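Tidy Corner, Pruvcombe Office

The wall by the planter is where we keep bags and the small bin. Kazimiera Domański put the page together.

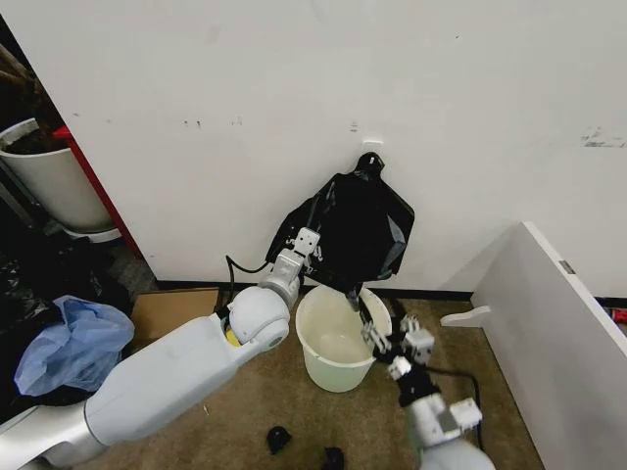
Bin bags come from Sornov in rolls of 50, and a roll usually gets us to the next order. We used to leave them on the windowsill, where they slid down behind the radiator. A bag on a wall hook is easier to find, and the bucket can go right under it on the carpet. The hook is the stick-on Drustico kind and holds well on this paint.
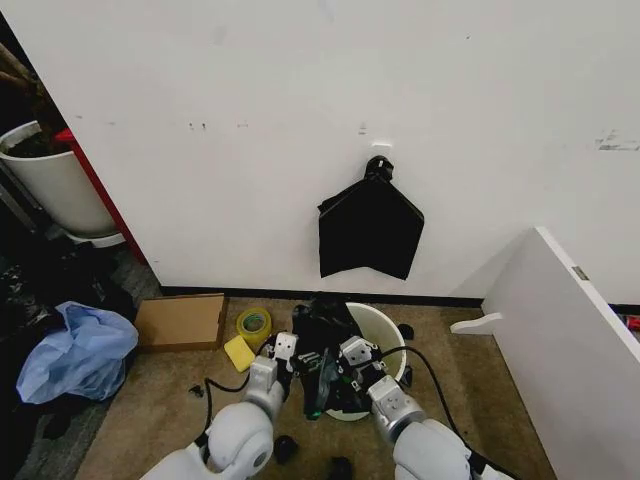 Facilities and Supplies, Pruvcombe

Packing tape and the sponge live on the floor near the flat cardboard until the Sokol shelf arrives. The scuffs on the wall are on the list for repainting. Please don't scrub them, as it takes the finish off.
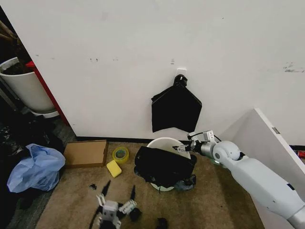 Bucket below the hook, with black material over the rim.

Liners should hang over the rim on all sides. Change them before 4 p.m. so the full ones make the evening pickup. Spare hooks are in the top drawer in room 104, 2 to a pack.
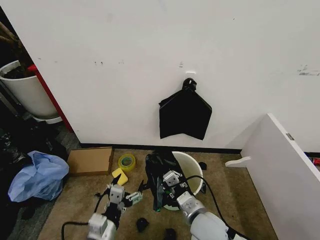 Black liner going into the small white wastebasket, tape and sponge to the left.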